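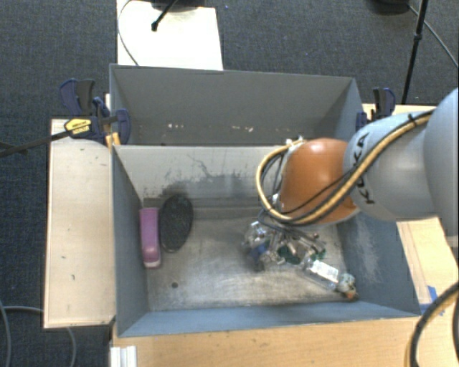 Nataša Karagiannis wants to know who pays when a tree comes down across a shared driveway in a windstorm, and whether she's allowed to get the chainsaw out before the insurer has had a look.

The gum was on next door's side. Its top half is now on mine, along with a fair bit of Hoxha Lane's power line. The council's recorded message says I'm caller 4, and has said so since breakfast. Neighbour is away until March. Any thoughts welcome, including rude ones about the tree.

garkden_2
Stay away from the line, full stop. Ring the power company's emergency number and tell them it's down, even if the whole street reckons somebody else already did. No chainsaw until they've told you it's dead and made safe.

After that, photos of everything, then ring your own insurer. Mine didn't care whose tree it was if a healthy one blew over in a storm. It's a different argument if it was rotten and your neighbour had been told in writing. Keep the receipts for tarps. My bill in the last big blow was $2,032 and they knocked back the part I'd scribbled on an envelope.

Valley Pete
free firewood mate

Basteo
Council only came for the bit on the road. They cut ours off dead level with the boundary, very neat job, and left 5 metres of trunk on the lawn. It's still there. We put a cushion on it.

Also try the SES if it's on the roof or blocking your only way out. They were at ours by dark.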